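Teaching by demonstration
By Catarina Calado — updated in May

Teaching by demonstration means showing a robot a job instead of typing out every move. You do the task, the robot records it, and later a program learns to copy what you did. I've been at it for five years, and I still get a kick out of it!

There are two main ways in. With hand guiding, you grab the arm itself and walk it through the motion (great for slow stuff, tiring for your shoulders). With remote control, you hold a leader arm or a game controller and the robot follows along. I like remote control better — your own hands stay out of the wrist camera's view, so the robot learns from what it will see later on.

Paper is my favorite thing to practice on. It bends, it curls, it slides away on smooth tile, and a booklet lying open at an angle gives you a fold and a lifted corner to think about before you close the fingers. 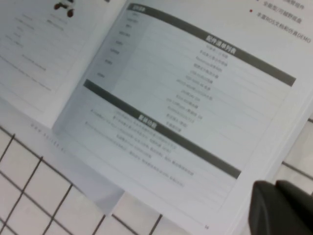

How many tries?

More than you'd like. Américo Simões and I recorded 3,000 short runs for our Kallgate project, and seven of us took turns driving. Everybody drives differently, so mix your drivers but agree on where a run starts and stops. Throw out the runs where you got lost halfway. I kept mine at first and had to sort through them all later, ugh.

Related articles
Hand guiding
Leader and follower arms
Wrist cameras
The Kallgate project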